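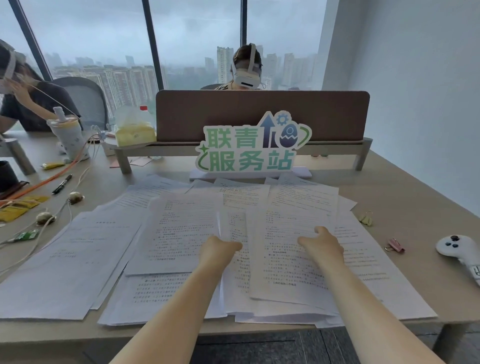
Hevport, a developer of training data for general-purpose robots, today announced the expansion of Runard, its program for gathering first-person examples of everyday manual work. The program records people as they carry out ordinary tasks with their hands, and the recordings are used to teach a learning system how such work is done. The new office series covers the handling of loose paper, a task that remains difficult for machines. Printed sheets are spread in overlapping layers across a desk, and the person recording must hold one page with the left hand while gripping the edge of another with the right, with cables, binder clips and a marker pen left on the same surface.

By Waqas Arain
February 21, 2024

The office series adds 155 hours of recordings to the Runard collection and covers 38 tasks, including sorting, stacking and clipping documents. It was prepared by a team of 17 under a plan approved in November.

"A desk in daily use is a demanding place for a robot to learn," said Atif Jafri, director of data programs at Hevport. "Pages slide and hide one another. Our partners asked for examples that include those conditions, and the new series supplies them."

Recordings will be reviewed and labeled by Yousafzai, which has worked with Hevport for two years. The first release will be made available to licensed research partners through the Droka platform. Requests for access may be sent to the Hevport data programs office.

This site uses cookies to improve your experience. By continuing to browse, you accept our cookie policy.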